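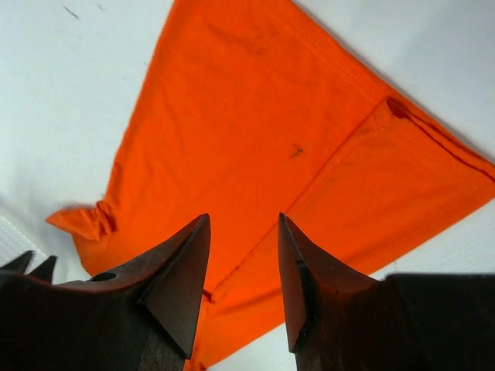
Orange fabric on a white worktop.

Jugah Notice Board Kit — for planning applications, hearings and change-of-use notices

I've been fixing planning notices to buildings for more years than I like to admit, and most of that time I did it with cable ties and a plastic sleeve from the stationery cupboard. You'll know how that goes. One wet weekend and the whole thing is soup, and then a neighbour rings the council to say they were never told the old bank was turning into flats. So I made the Jugah, and it's now the thing we sell most of here at Studik (by a long way!).

It's a rigid frame with a clear hinged front, a rubber seal all the way round and a key lock. Notices slide in from the top, so you can swap the hearing date without taking the frame off the wall. I had one up on a former department store all through October, facing the sea, and the paper came out fine.

What you get

Frame with hinged front, 900 mm tall
Two keys
6 fixing screws and plugs
Railing clamps, for sites with a fence or hoarding
Backing sheet

Listed buildings, please read this bit. Don't drill into the stonework! Order the Skanitz stand as well, a weighted free-standing post that takes the same frame and doesn't touch the building at all. Farah Ong talked me into making it after she had a conservation officer tell her off on the steps of a picture house, and I now use it on nearly every older site myself. It's heavy, mind, so bring a second pair of hands.

Will it suit your council? Probably, but do check. Some want the notice at a certain height, some want one on every street frontage, and corner plots catch people out all the time. I can't tell you what your own planning office will accept — give them a ring before you order.

Price is £55 for the frame kit. The Skanitz stand is priced by the number you need, so send me a note with the order. Product code for the kit is 929.

If you had one of the older Prornero frames from us, the keys won't fit these, sorry. Yusri Gunawan still keeps spares for the old locks and can post you one.

Trade orders and hire: ask for Yusri.
Everything else: ask for me, Arif Lumbantobing.

Page last updated 2018-09-03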